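Notebook, bracket and fittings storage
April, entry started 8:40

Purpose: sort the sheet-metal brackets and loose pipe fittings that came back from the Traro job, and decide what stays on the shelving and what goes on the cart.

1. Stock check
Order sheet lists 300 slotted brackets, long type, from Poojary. Delivery note agrees. I did not recount. Short type is on a separate sheet and still open.

Finish on the long type is fine. Two from the first bag had a burr on the end slot, same side on both, so probably a worn punch. Filed off by hand. If more turn up, write the bag number here before filing.

2. Shelf load
Rating per bay is 3,000 N spread evenly. Worst case with every bin full of sheet metal works out to 3,240 N, so the full set does not go in one bay. Moved the heavy end plates to the floor pallet on paper; the physical move is still to do. Lower shelf takes the bracket bin in any case.

Shelf pitch left at slot 17 on the uprights. One slot lower and the bin lip catches when it is pulled out at an angle.

3. Bin layout
Mixed types in one bin for now. Long flat pieces should lie down. Frame pieces with the square cutouts can stand at the end. Packing film should come out before the bin is called done, it hides the small parts underneath.

4. Cart
Dark mat stays on the top shelf, fittings roll less on it. Cardboard box is for short-term use only. White pipe fittings belong on the lower shelf until Brerkine sends the divided trays. Blue tray is for brackets waiting on a check, no fittings in it.

State of the bracket bin and the cart, in no particular order: 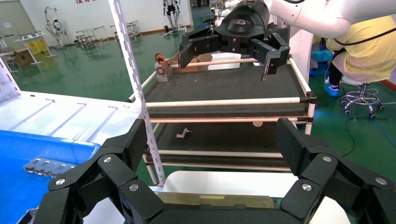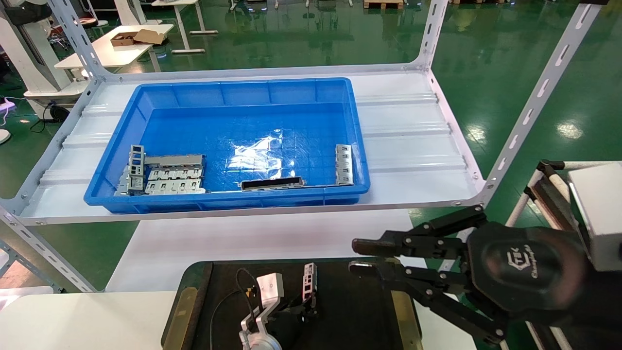 5. Open points
- Film still in the bracket bin. Remove and check the bottom grid for washers.
- Label both ends of the bin, long and short type. Current label stock does not stick to the blue plastic, try the Prerneo tape.
- Fitting on the cart: measure bore and return to the matching bag.
- Ask Poojary about the burr, quote both part numbers.
- Redo the load figure once the end plates are weighed. The 3,240 uses the catalog weight.

Stopped 11:15. Short type sheet carried over to the next entry.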